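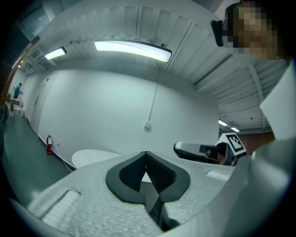 Keeping household tax papers: a workshop method

Sort before you file

Clear a flat surface and make one pile per tax year. Inside each year, split the paper into income, deductions, property and correspondence. Anything that fits none of these goes into a fifth pile, to be dealt with last. Do not punch or staple anything at this stage.

Receipts on thermal paper fade. Copy them onto plain paper or scan them within a month of purchase, and keep them away from plastic sleeves, which can speed up the fading. Write the date and purpose on the copy in pencil.

The box

A lidded archive box with a rigid base holds up better than a hanging-file crate. I use the Skarnby size from the office supplier in Herevbridge, which takes 288 sheets in folders before the lid begins to lift. I stop at 216. The remaining space lets you pull a folder without dragging its neighbors along.

Label the short end, not the lid. Boxes get stacked, and a lid label is then of no use. Put the tax year first, then the date the return was filed, then the earliest date the box may be emptied.

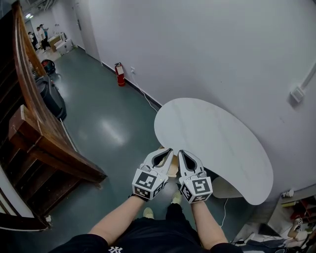 Folders should run in the same order as the lines on the return, so that a question about any one line can be answered from one folder. Put a copy of the signed return at the front, with proof of mailing or the e-file acceptance clipped behind it. Wage statements come next, then bank and brokerage forms, then everything supporting a deduction.

Mileage and home office

A mileage log is worth much more if it is written up at the time. Keep a bound notebook in the car and enter the odometer reading, destination and business purpose for each trip. For a home office, measure the room once, draw it on graph paper with the dimensions, and file a copy with each year's papers. Redo the drawing if a wall or the use of the room changes.

How long to keep it

Check the current retention rules before shredding, as the period depends on what was reported. Papers on the purchase and improvement of a house stay out of the yearly boxes altogether. They go in a separate folder, kept until well after the house is sold and that year's return is settled.

If a letter arrives

Note the date received on the envelope and keep the envelope. Read the notice for the tax year and the reply deadline, then pull only the folder it concerns. Send copies, never originals, and list every enclosure in the cover letter.
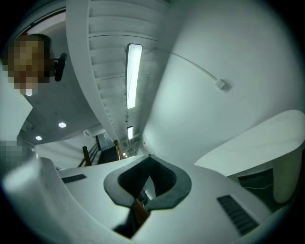
Elsa Solberg writes that she would add an index sheet to each box. Hers lists nine headings with a check mark against each folder present, and when a notice came in February she found the brokerage statement from the sheet before opening the box. She also keeps a second copy of the index with her scans, and asks whether folders should be dated as well as the box. Mine are, on the tab, in pencil.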